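Lirnanier Teach Kit
Demonstration recording for two-arm mobile robots

Overview

The Lirnanier Teach Kit lets an operator show a robot a task in the place where the task is done. The operator stands in the same room, moves the arms by remote control, and records each attempt as a separate demonstration. No programming is needed to record.

The kit is made by Gremia. It is sold to teams that already have a robot and want to collect demonstrations in homes, hotels and other finished rooms.

The kit records arm position, gripper opening and camera video on one clock. A wrist camera gives the close view, and it matters most when a grip has to be lined up over a hard surface.
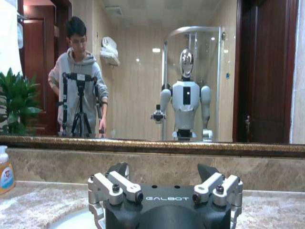
Arm motion and gripper motion are set separately. An operator can slow the arms for work near stone, glass or a faucet and leave the grippers at full speed. Settings are saved with the room name, so a second operator starts from the same place.

Recording a demonstration

1. Place the robot at its starting point and save the point in the Bratu software.
2. Put the objects where the task calls for them.
3. Stand where you can see both grippers. A mirror helps, but do not rely on it for depth.
4. Press Record and move the arms to the ready position.
5. Carry out the task at an even pace. Small items such as tubes and paper packaging should be picked up one at a time, and the arm that is not in use can be held open over open counter or basin.

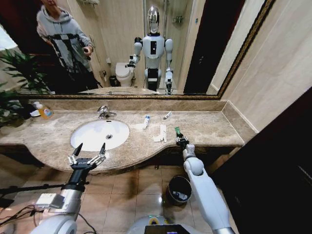

6. Press Stop. Mark the attempt Keep, Redo or Delete.
7. Return the objects and the arms to their starting positions before the next attempt.

If an attempt goes wrong partway through, do not delete it right away. Recoveries can be tagged and trained on separately.

Small rooms

Bathrooms and closets leave little space for the operator and the robot together. Keep cables off the path of the base and check the elbow clearance on both sides before the first attempt. Reflections can be left in the video. Bratu has a mask tool for face blurring and for covering a mirror if your training setup calls for it. 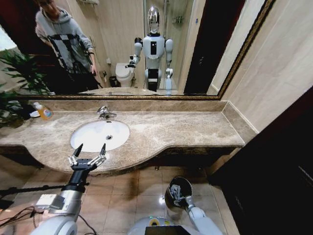

Head camera view at a bathroom vanity, left gripper open in front of the sink.

What is in the box

Operator control set
Recording unit with Bratu installed
Wrist camera mounts, left and right
Lorell cable set
Printed setup guide

Specifications

Part number: 1053
Camera inputs: 3
Demonstrations per storage card: 288
Software seats included: 5

Robot, grippers and cameras are not included.

Ordering and support

Orders placed before 6th August ship with the current version of Bratu. The next version is planned for October and will be a free update for all kits. For a compatibility check, send your arm and gripper model to Ecaterina Ciobanu at the Gremia support desk before you order.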